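Ticket 954: Label printer prints every label twice, except when watched
Product: Drernon desktop label printer
Opened by: Effie Swanson, Brokau stockroom
Status: Resolved (reopened once, resolved again)
Opened: Wednesday, September 14, 2022

Description of problem
Since the driver update in August, each job sent from the stock system comes out twice. If I send one label I get two. If I send 20 I get 40, and then a blank one, presumably as a tip. Jobs sent from the printer's own test page are fine. We are using the Hadach stock software on two PCs, both up to date as far as either will admit.

I have already turned it off and on again. I have also turned it off and left it off over lunch, which was pleasant for everyone.

Reply from Schouten Support
Thanks for getting in touch. Please could you check that Copies is set to 1 in the print dialogue.

Reply from Effie Swanson
Copies is set to 1. It was set to 1 before I looked and it has stayed at 1 throughout.
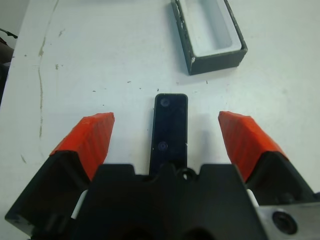 Attachment 1: work surface, small black bar and dark grey box.

Reply from Schouten Support
Thank you. Please open the queue while a job is printing and tell us how many entries appear. Please also confirm the driver version and the port name.

Reply from Effie Swanson
Two entries, same name, same time. Driver ends in 102. There are two ports, one called Drernon and one called Drernon (Copy 1). I did not make Copy 1. My colleague did not make Copy 1. It has the air of something that made itself.

Deleted Copy 1 and restarted the print spooler. Sent one label, got one label. Sent five, got five. Closing this before it changes its mind.

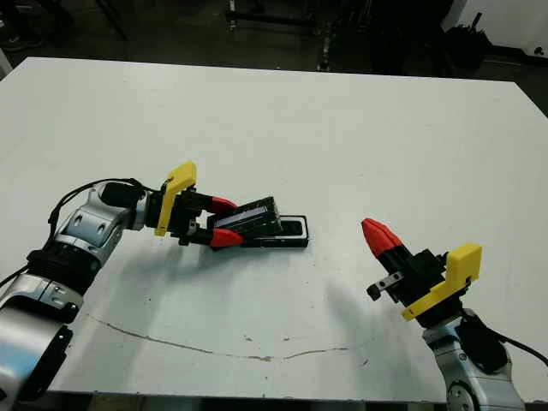 Reopened by Effie Swanson
It changed its mind. Back to pairs after the PC restarted, and Copy 1 is in the list again, looking well rested. We have a roll of 2000 labels to get through this week and at the present rate it will do half the work it was bought for.

Reply from Schouten Support
The update adds a scheduled task that puts back any port it thinks is missing. Please open Task Scheduler, find the Drernon entry called Port Restore and disable it. Then delete Copy 1 again and restart.

Reply from Effie Swanson
Done on both PCs. Restarted three times, the third out of spite. One port, one label per label. The blank at the end of long jobs has gone too.

You may like to mention Port Restore in the release notes. I have read them now, all of them, and it isn't there.

Resolution
Port Restore task disabled, duplicate port removed. Passed to the driver team.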